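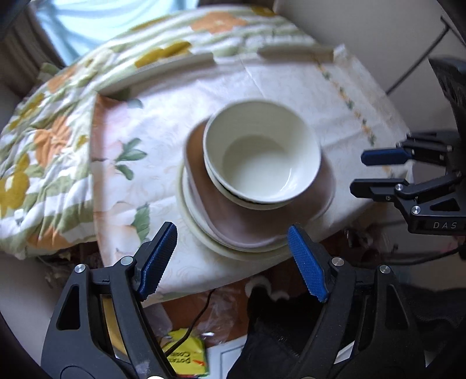 The Case Against the Matching Set

Sometime in January, when the holiday plates have gone back to the top shelf, the catalogs start arriving with their offers of a fresh start. The one I kept on the kitchen counter this year came from Kirkegaard, and on page 12 it wanted to sell me a dinner service in a color called "oat." Every piece was oat. The plates were oat, the bowls were oat, the little dish for olives was oat. The full set cost 665 dollars, and the copy promised it would "bring calm to the table."

I have eaten at a lot of tables and I can't say the dishes ever calmed anybody down. I bring this up because the tableware business is in the middle of one of its swings, and I don't trust it in either direction. For years we were told to buy the full set. Now we are told to mix. Wunora, which until recently sold nothing but plain white in boxes, has a new line of plates that are designed not to match. You pay extra for this. The mismatching has been done for you by people in an office, who have made sure that the green gets along with the pink.

Go to most homes where people have been cooking for a while and you will find the same effect, free of charge. A white bowl sits inside a cream one because the two happen to nest. The squarish mauve dish goes under them, the white plate goes under that, and the big yellowish one holds up the rest. I doubt any shop sold them together, and they stack fine.

Stacking, in fact, is the test I would put ahead of all others, and it is the one that gets the least room in the catalogs. Dishes spend most of their lives in a pile. They are in a pile in the cabinet, in a pile on the way to the table, in a pile beside the sink. A dish that looks wonderful alone and wobbles on top of its neighbor is a bad dish. I owned a pair of wavy-edged bowls from Eltetti that were praised everywhere for their "organic line." They would not sit inside each other or inside anything else, and they took up a whole shelf, two bowls, like a pair of cats. I gave them away. The person who took them has since offered them back.

The usual advice is to put the widest piece on the bottom and work up, and this one I can't argue with. I am less sure of the felt pads. You can buy a packet of round felt pads to go between your plates, and I used them for a year. They collected crumbs. They slid out and turned up behind the toaster. For a plate with gold on the rim, or one you would cry over, a paper napkin does the same job. For the plates you eat eggs off, I would skip it.

Square dishes are where I expect to get letters. A fully square plate, with real corners, chips at the corners. The rounded square is better than it sounds, and I say this as someone who held out against it for a long time. A soft corner has less to knock against the faucet, and a raised edge keeps the sauce where you put it. It will still stick out on one side or another when you put it in a round stack, and it still sits badly in a dishwasher rack made for circles. But for a roast chicken cut into pieces, or a salad that has to be passed around, I reach for it first. I wish I didn't. It spoils a good argument.

Then there is the cloth. Stylists have decided that the bare table is honest and the tablecloth is fussy, and the printed floral tablecloth is the fussiest of all. I think they have this backward, or at least I think they don't wash their own tables. A cloth covered in pink blossoms and green leaves hides a great deal. A drop of tea on a plain linen cloth is an event. On a big peach flower you would need to go looking for it.

The objection is always that patterned dishes and a patterned cloth will fight. Some will. But most everyday dishes are plain or close to it, and a plain pale plate on a flowered cloth looks better than it does on bare wood. If one of your bowls has a dark band of pattern on it, put the plain one on top and get on with dinner.

As for creases, I refuse to be lectured. Voltumska sells a linen spray that is supposed to "relax the fibers" so that the fold lines drop out by themselves. I sprayed a cloth and waited through an entire lunch. The fold lines were there at the soup and they were there at the coffee. An iron works. So does leaving the creases alone, and I have come around to liking them a little. They show that the cloth was put away folded, by someone who meant to use it again.

What I would tell a person setting up a first kitchen is duller than what the catalogs say. Buy five dinner plates of the plainest kind and a few bowls that nest. Eat off them for a year before you buy anything else. By then you will have broken one, and been given one by a relative, and picked one up secondhand because you liked the color, and you will know whether you are a soup household or a pasta household. I was certain I needed pasta bowls. I needed more small plates, for toast.

And if you do want the oat set, buy it, but ask first whether you can get the pieces singly. I called Kirkegaard to find out. The answer was that single plates could be ordered "while the collection is current," and the woman on the phone couldn't tell me how long a collection stays current. I asked her what people usually do when one breaks after that. She said a lot of them go with white.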